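# My children's story skips over 30 years in one paragraph. How to do it without losing the child?

Posted in: Stories for young readers, Wednesday, June 18, 2025 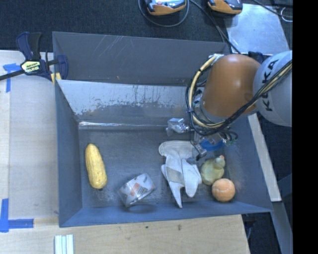 *Gray metal bin with a worn floor, five things inside.*

**papermoth_lj**

Hello everyone. I have read this forum since November and this is my first post, so please tell me if it is in the wrong section.

I am writing a story to be read aloud to children from five to eight years old. English is my third language, but I write this one in English because my grandchildren speak it best. The full text is 2,084 words now.

The story happens in a harbor town called Jistcombe. A girl finds a small boat named Stelelus, which has a hole in the bottom, and she decides to repair it. The first part is about the repair and the first trip to the lighthouse. I am quite satisfied with this part. Then I need her to be grown up, because in the last part she gives the boat to another child who has found the same lighthouse on an old map.

Between these two parts I have this:

> The years went by, as years do. She went to school, and then to a bigger school, and she worked in an office in Maratik where no one could smell the sea. She married, and she moved two times, and her hair became gray at the sides. And one day she came home to Jistcombe.

When I read it aloud, the children stop listening exactly here. One asked me, "Where did the girl go?" I said that the woman is the girl, and he did not believe me. He wanted the girl back.

I tried a version in which I tell the years properly, with her school and her office. That middle part became 929 words and it was very boring, even for me. I also tried to begin with the old woman and go backward, but then there is no worry about the boat, because we know from the first page that everything went well.

So I would like to know:

- Is it a mistake to let the main character grow up in a story for this age?
- If it is not a mistake, how long should the passage be?
- Should I give her a name? Now she is only "the girl" and later "the woman."

Thank you for your patience with my English.

---

**Ljungberg_Reads**

Welcome! Your English is fine, please don't worry about it.

I think your last point is the real trouble. You call her "the girl" for the whole first part, and then this word disappears and a different word arrives. For an adult it is the same person. For a child of five, one person left and a stranger came in, and the stranger works in an office. Give her a name on the first page and keep the name until the end. I would also never write "the woman." Other people in the town can call her "ma'am" or say she is tall, and the listener will understand she is older.

Second, carry something across the gap. It can be a thing she has in both parts, or something she always does. Does she have a habit when she is repairing the boat? For example she hums, or she puts the nails in her left pocket and then forgets and looks in the right one. If she does the same at the end, the child who listens will recognize her before you say anything, and children love to recognize things.

Third, look at what your paragraph contains. School, bigger school, office, marriage, moving. These are things that adults count when they count a life. The boat is not in it at all! I would tell the years from the side of the boat. Something like this (very quick, please change it):

> Stelelus waited in the shed. A spider moved in under the seat. Then came the spider's children, and their children, and so many more that no spider in the shed remembered the sea. And then one morning the door opened, and somebody was humming.

Now the time passes, but we stay in a place that the child already knows. Nobody has to care about Maratik.

For the length, I don't believe in a rule. In my own story a jump like this takes four sentences, and I read them slowly. If you read aloud, the silence after the last one also does some work, so leave an empty line there.

---

**tidewrack**

It is a mistake yes. Kids want kids. Just make her 10 at the end instead of 40 and let her give the boat to her little brother. Problem solved. Also 2,084 is long for five year olds, mine are asleep at 495

---

**Oatcake Harbor**

I don't agree that it is always a mistake. Many old tales let the hero grow up, and children accept it when the story tells them early that it will happen. You could put one small sentence near the beginning: "This was long before she had gray hair." Then the gray hair is a promise, and they wait for it.

But tidewrack is right that you should look at the total length. I would cut in the repair part before I touch the ending. How many times does she go to the shed?

---

**papermoth_lj**

Thank you all. She goes to the shed six times. I see now that it is too many.

I have given her a name, and she whistles badly in both parts. I will use the spiders if Ljungberg_Reads permits it. On Sunday I read the new version to the same boy and he asked if spiders have grandmothers, so I think he was still listening. The part with the map is still too slow and I will open another thread for it.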